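Sindura Stitch and Mend Circle
Minutes of the meeting of 13 March 2018

Taken by me, Rania Belhaj, with a cup of tea in one hand, so please forgive the order of things. Manaia Whitelaw chaired. Apologies came in from the two Lekumano sisters, who are both down with the same cold.

Minutes of the last meeting

Read and agreed, with one change. I had put down that the spare ironing board was going to the Tierney Street hall, and it's the old sewing table that's going. The ironing board stays with us! Sorry, everyone.

Money

We have $585 in the account after paying for the hall through the end of the month. Manaia wants to keep at least half of that back for the October sale, and we all agreed without much fuss. The Stodamine remnant shop has offered us their end-of-roll pieces at 70 cents a yard if we take them as they come, no picking through the pile. I was all for it, but a few people remembered the brown curtain lining from a while back (we still have most of it) and asked that we go and look first. Manaia and I will drive over and report back.

The orange cloth

We spent much longer on this than the agenda allowed, and I enjoyed every minute of it. The question was what to do with the orange woven piece. Half the room wants table runners for the sale and the other half wants napkins, and I'm on the runner side, so bear that in mind while you read my notes.

The napkin people said small things sell better and you can buy one without thinking about it. Fair enough. The runner people said napkins mean four hems each and four corners to turn, and who's going to sit and do that many corners? Then somebody asked whether the weave would fray, and we got into whether to fold the edge once and zigzag it, or fold it twice and stitch it down by hand. Manaia has always been a double-fold person. She says a single fold on a textured cloth looks fine on the table and terrible after its first trip through the wash. I said a double fold gets bulky at the corners, and she said that's what trimming is for, and I didn't have an answer to that. 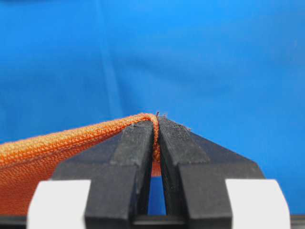
The orange weave at the fold. Lighter, peachy threads run in among the darker ones.

I do love the color. Those paler threads keep it from looking too flat, and there's a ribbed feel to the rows that I'd hate to lose under a lot of decorative stitching. So I asked that whatever we make, we keep the top plain, and that got a yes from both camps. No appliqué, no ribbon. Somebody said "maybe a tassel" and was talked out of it.

In the end we agreed to make two samples, one runner and one napkin, both with the double fold, and bring them to the next meeting so people can handle them. I'll sew the runner and Manaia will do the napkin. Please don't cut into the rest of the piece before then. It's on the second shelf of the closet with a note pinned to it.

Thread came up too. Matching orange is going to be hard to find, and I'd rather have a shade too dark than a shade too light. Bring whatever you've got at home and we'll hold it up by the window.

The fabric closet

It's a mess again. We all know it. Manaia proposed that we sort by weight of cloth this time and forget about sorting by color, which only ever lasts a few weeks. Agreed. Quilting cottons go on top, heavier weaves in the middle, and the bottom shelf is for batting and nothing else. Could whoever owns the bag of zippers take it home, or tell us we can have it? We'd be very happy to have it.

Irons

The small one is spitting brown water onto the pressing cloths. I'll try running vinegar through it. Until I've done that, please press anything pale with the big iron, and empty the tank when you leave.

Any other business

There was a request for a beginners' hour before the regular session. Plenty of interest, and a nice long chat about what we'd teach first (hems, obviously, after tonight). Manaia will ask the hall if we can get in early and what they'd charge us.

A pair of pinking shears with a green handle was left behind last time. They're in the tin by the kettle.

To do before next time

Rania: runner sample, vinegar in the small iron
Manaia: napkin sample, ask the hall about the earlier start
Both of us: trip to Stodamine
Everyone: orange thread, any shade

We closed a bit late and washed up the cups.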